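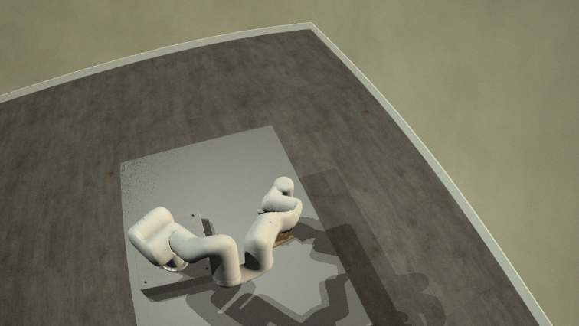
The arm folded above its table, seen from overhead in the computer model.

Home Learn Machines For Schools Visit

How a Robot Arm Is Set Up and Cared For
A guide for young readers from the Brelovent Learning Center

A robot arm must be set up with care before it does any work. At the Brelovent Learning Center, the staff look after one arm that is used for picking up small objects. Its name is Rirkomik. Before anyone changes how Rirkomik moves, the change is tried in a computer model of the arm, its table, and the room. A mistake in the model cannot bend metal or pinch a finger.

Start at the bottom

The part of an arm that stays in place is called the base. It is fastened to a mounting plate, and the plate is held firmly so that it cannot slide. If the base moved even a little, the arm would still go where it was told, but it would measure from the wrong starting point. Its hand would then arrive in the wrong spot.

Every part after the base is either a link or a joint. Links are the long, stiff pieces, like the bones in your own arm. Joints are the places where the arm can turn. Because there are several joints, an arm can fold back over itself and take up less room.

Checking the joints

Our technician, Wahyudi Ismail, begins each check with the power off. He looks for loose bolts at the plate and wipes dust from the casing. He then leaves the work area, closes the gate, and turns the power on. The arm moves one joint at a time, slowly, while he listens. A healthy joint makes a low, even hum – a click or a scraping sound is written down in the log book and looked into.

The full check takes 35 minutes. It is done after every 80 hours of work. 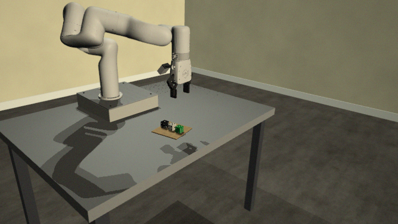
Robles, December

In the computer model, the gripper is pointing straight down. A gripper is the robot's hand, and this one has two black fingers. Near it is a thin wooden board with a black die, a white die, and a green die on it. Dice are useful for practice. They are small, they have flat sides, and they can be set very close together, so the fingers have to be lined up well to take hold of just one.

To line them up, the staff teach the arm a set of positions. One is the "ready" position, with the gripper over the table and clear of everything on it. Others are closer to the objects. Each position is saved as a list of numbers, one for each joint. When the numbers work in the model, they are tried on Rirkomik at low speed.

The staff also check the fingers themselves. The tips are cleaned with a dry cloth, and a worn tip is replaced. After a new tip is fitted, the positions must be tested again, as a small difference in size can change the grip.

Words to know

Base: the part of the arm that is fixed in place.
Joint: a place where the arm can turn.
Link: a stiff piece between two joints.
Gripper: the hand of the robot.
Model: a copy made on a computer for testing.

School groups may watch a joint check from behind the safety fence. Teachers should ask for Activity Sheet 270 at the front desk.

This site uses cookies to remember your settings. Accept Decline Read our cookie policy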